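Phone season is starting early

My inbox has been nothing but foldables since the start of July, so let's get into it. The one people keep asking me about is the Broveo Moschos, the little clamshell that has been sold in just a handful of countries so far and is finally getting a wider release. Broveo has confirmed that much and not a lot more. There's a launch stream on the way, it starts at 6 in the evening, and the teaser is eleven seconds of a hinge opening in the dark. Thanks, guys.

Pricing is where it gets interesting. The import shops have been asking $848 for the base model, and I've heard from two separate carrier store folks that the official number will come in under that. I'd love to believe it! A clamshell at that price with a decent screen would put real pressure on the bigger names, who have gotten way too comfortable charging four figures for a phone that folds in half. But I've been burned by this kind of tip before (remember the Zaltside tablet that was going to be dirt cheap, and then wasn't?), so I'm leaving my wallet where it is for now.

I did get an afternoon with an import unit. It weighs 189 grams, and it feels lighter than that when it's closed – I kept patting my pocket to check it was still there. The crease is visible if you tilt the phone under a lamp, and you can feel it with your thumb, but I stopped noticing after an hour or so of messing around. The outside screen is the part I wasn't sold on. It does the clock, the weather, your music controls and the first line or so of a text, and then it wants you to open the phone for everything else. If you were hoping to answer messages without flipping it, you're going to be annoyed.

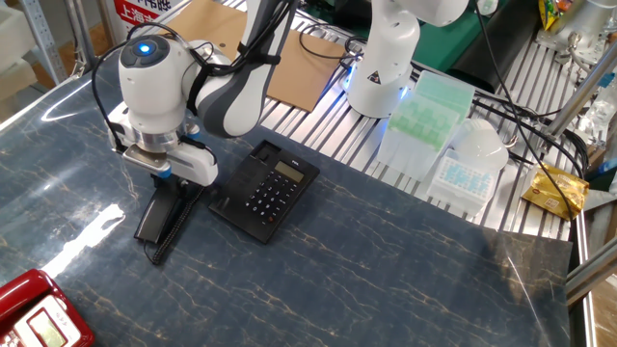 Meifang Deng wrote in to say that I'm worrying about the wrong thing, and that call quality on the import model is the real problem. Her unit sounds fine on Wi-Fi calling but gets thin and tinny on the regular network, and people on the other end keep asking her to repeat herself. She's tried two SIM cards and a factory reset with no luck, and she wants to know if the international version will have different radios inside.

Good question, Meifang, and I don't have a solid answer. It would make sense for Broveo to change the radio hardware for new markets, and phones sold in one region often don't support every band used in another. That could explain what you're hearing. I only made one call on mine, to my sister, and she sounded normal to me, but I was sitting on my couch and she lives ten minutes away. If anyone else has an import unit, please send me your carrier and how calls have been. I'll pull the answers together for the next issue.

A couple of smaller things. Nilturgate has started taking sign-ups for trade-ins ahead of the launch, and the page says quotes are good for 24 days. Read the part about screen damage before you send anything in – Yuxi Guo got a nice quote on an older phone and then saw it cut in half over a scratch near the speaker. And Broveo still won't say how long the Moschos will get software updates. I've asked twice. The reply both times was that details would be shared at the event, so I'll be watching with a bowl of noodles and a notepad, and I'll send out a short extra issue that night with the price and the carrier list.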